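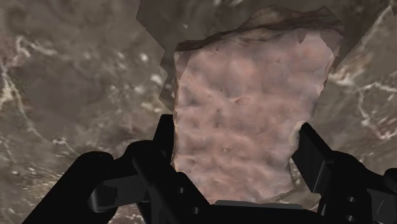 Can a machine do it yet? Shop and kitchen chores, sorted

Updated September 7, 2026

Readers keep asking which jobs they can hand off. The short answer is fewer than the ads suggest. These notes cover the chores we get the most mail on.

Picking up odd-shaped pieces

Boxes and cans are easy for a two-finger gripper. Rough slabs, broken stone and cuts of meat are harder, as the sides are seldom parallel. If you are trying this at home or in simulation, close the fingers on the straightest pair of edges you can find and keep the palm low under the piece. A lumpy face is fine as long as the pads meet the sides. Gray or brown pieces on a mottled stone top are hard for a camera to pick out. Put down a plain mat in a color the piece doesn't have.

A grip that works in simulation needs testing again on the bench. Start with something you don't mind dropping.

Floors

Yes, with preparation. Pick up cords and socks first. Empty the bin after every run if you have a dog. The Humora handles low rugs but stops at fringe, so fold the fringe under.

Dishes

Loading the dishwasher is still your job. Arms can rack plates when the plates are all one size and set out in a row, and by then you could have done it yourself. Scrape, don't rinse.

Sanding flat panels

Good results on anything up to 18 inches wide. We run 80 grit on the Holzer feed sander and finish by hand. Vacuum the belt before changing grits. Edges and corners are hand work.

Folding laundry

Towels, slowly. Shirts, no. The Onder folder needs each piece clipped on by hand, and it jams on anything with a hood.

Sorting screws and small hardware

Worth automating only if you have a lot. Our Tadwood tray sorter went through 644 mixed screws in about 2 hours and put the brass ones in with the zinc. Pull the brass out first. Wipe oily screws with a rag or they stick in the chute.

Wiping counters

Not yet. Machines push crumbs to the back wall and leave them there. Use a damp cloth, back to front, then a dry one.

We'll go through the list again in November. Window washing and gutters are next.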